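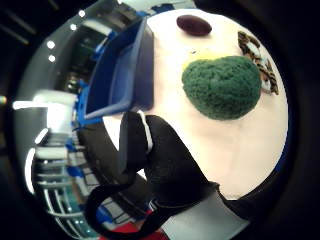 How to Arrange a Courtesy Call by a Consular Representative

Guidance for towns, schools and civic associations
Issued by the Hinthorpe Office of Friendship Agreements
Last revised 15 Aug 2019

The friendship agreement between Hinthorpe and the city of Dredetti allows any town, school or registered association in the county to invite a representative of the Dredetti consulate to make a courtesy call. This page explains how to make the request, how to prepare the program, and what is expected of the host on the day and afterward. It replaces the guidance previously issued jointly with the Forkthorpe office.

A courtesy call is a short formal visit. It is separate from a trade meeting, a cultural performance or a request for consular services such as passports and visas. Hosts who wish to combine a courtesy call with any of these should contact the Office before completing the form.

Before you apply

Decide who will be the host of record. The host of record signs the invitation, receives the guest at the door and is the point of contact for the consulate. In a town, this is normally the mayor or the deputy. In a school, it is the principal. An association should name its chair or president. If two bodies are inviting the guest together, they must still agree on one host of record, and the other body may be listed as co-host on the printed program.

Confirm that your organization is on the county register. Schools and towns are entered automatically. Associations can check their status at the front counter or by telephone. An association whose entry has lapsed may renew it and apply for a visit at the same time, but the invitation will not be forwarded until the renewal is complete.

Choose a preferred date and an alternative. Please avoid public holidays in both countries; the consulate publishes its list of closures each July for the year ahead. Requests for the week of the annual friendship reception are not accepted, as all consular staff are engaged.

Step 1: Complete Form 106

The request is made on Form 106, Invitation to a Consular Representative. The form is available at the front counter of the Office and at town clerks' offices throughout the county. Submit three copies, each with an original signature. One is kept by the Office, one is sent to the consulate, and one is returned to you with a reference number.

Under "Purpose of visit," write one or two plain sentences. "To mark the opening of the new reading room" or "To present certificates to students of the language" is sufficient. Do not attach newspaper articles, photographs or a history of the organization. These may be provided later, if the consulate asks for them.

Under "Level of representation," most hosts should mark "No preference." The consulate decides who will attend. Hosts may indicate that the presence of the consul general is hoped for, and should be prepared to welcome a vice consul or cultural attaché with the same courtesy.

Step 2: Send the formal letter of invitation

Once the reference number has been issued, the host of record writes to the consulate directly. The letter should be on the organization's letterhead and should include:

The reference number, in the top right corner
The proposed date, with the alternative
The address of the venue and the entrance to be used
The expected length of the visit
The name and telephone number of the person handling arrangements

Letters may be written in English. A translation is welcome and is never required. Hosts who would like one can apply to the Tekin Translation Fund, which covers the cost of a certified translation of letters, programs and short speeches. Allow time for this; the Fund does not handle urgent requests.

The correct opening is "Dear Consul General," without the personal name. The correct closing is "Yours respectfully." Please do not use first names in any correspondence, even where the host and the guest have met before. 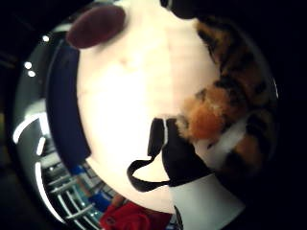
White and calico-patterned surfaces, seen close up.

Step 3: Prepare the program

The consulate will reply in writing. When the date has been confirmed, draw up a program and send it to the consulate and to this Office. Keep it simple. A typical program runs as follows:

Arrival of the guest and welcome at the entrance
Signing of the visitors' book
Introductions
Remarks by the host of record
Remarks by the guest
Exchange of gifts
Light refreshments
Departure

The host speaks first and briefly. The remarks should welcome the guest, refer to the friendship between the two communities and thank those who have helped with the arrangements. Matters in dispute between the two governments, requests for funding and comments on elections in either country are not suitable subjects. If the host wishes to raise a practical matter, such as a delayed student exchange, it should be put in writing to the consulate before the visit.

Where flags are displayed, they must be of equal size and flown at equal height. Viewed from the audience, the flag of the host country stands on the left. The Office lends table flags and floor-standing flags free of charge — please ask when you submit Form 106. A town that uses its own flags should check their condition and proportions well ahead of time.

National anthems are not played at a courtesy call. They are reserved for the signing or renewal of an agreement.

Step 4: Seating and introductions

The principal guest sits to the right of the host of record. If an interpreter is present, the interpreter sits slightly behind and between the two, and should be offered water and a printed copy of any prepared remarks. Other members of the consular party are seated in the order given in the consulate's reply.

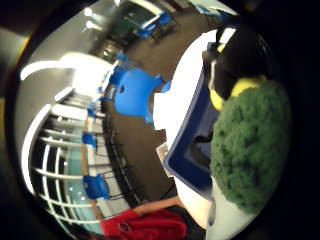 Introductions are made in order of office, beginning with the most senior member of the host body. State the person's title, then the name, then the organization. Where a large number of people are to be introduced, the guest may be taken along a receiving line; otherwise, introductions are made at the table before anyone sits down.

Place cards should carry the title and surname only. Ask the consulate to confirm the spelling. Accents and other marks must be reproduced exactly, and a card that has been corrected by hand should be reprinted.

Step 5: Gifts

An exchange of gifts is customary but optional. A suitable gift is modest, locally made if possible, and easy to carry. Books about the area, prints and small craft items have all been well received. Alcohol, fresh food and items bearing a commercial logo should be avoided. Consular staff are bound by their own rules on the value of gifts they may accept, and the consulate will provide the current limit on request.

Gifts are presented with both hands and are normally left unopened until after the visit. If the guest chooses to open the gift at the table, the host may do the same.

Inform the Office in advance if children are to present the gift. Schools must have consent on file for any child who may appear in press photographs.

Step 6: On the day

The person handling arrangements should be at the venue well before the guest and should remain reachable by telephone throughout. Reserve a parking space next to the entrance. Official vehicles may not be left on the street in Forkthorpe town center on market days, and hosts there should use the lot behind the council building.

The host of record waits inside the entrance and comes forward as the guest enters. Coats and bags are taken by an attendant. Members of the press, if invited, should be in place beforehand and should be told which parts of the program they may attend. Remarks are open to the press unless the consulate has asked otherwise. Private conversation over refreshments is closed.
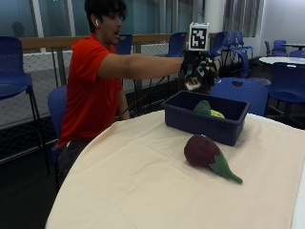

A young man in a red T-shirt reaches over the table.

At the end of the visit the host accompanies the guest to the vehicle and remains there until it has left.

Step 7: After the visit

Send a letter of thanks to the consulate promptly. It should be signed by the host of record and may enclose one or two printed photographs. Digital copies can be sent separately to the consulate's cultural section.

Complete the short report on the reverse of your returned copy of Form 106 and deliver it to the Office. The report asks for the names and titles of those who attended, a note of any gifts exchanged and any matter the guest asked to have followed up. Hosts who have borrowed flags should return them with the report, folded and in the covers provided.

Changes and cancellation

If the consulate cancels, it will normally offer a new date, and the same reference number remains valid. If the host must cancel, the host of record should telephone the consulate first and then confirm in writing, with a copy to this Office. In a period of official mourning in either country, all courtesy calls are postponed. Hosts will be notified by the Office and need take no action until a new date is proposed. A book of condolence may be opened at the town hall during such a period; separate guidance is available at the counter.

Further help

Questions about Form 106, flags and precedence should be directed to the Hinthorpe Office of Friendship Agreements. Questions about translation should be addressed to the Tekin Translation Fund. Residents of Forkthorpe may continue to hand in forms at the Forkthorpe council building, from which they are forwarded to Hinthorpe.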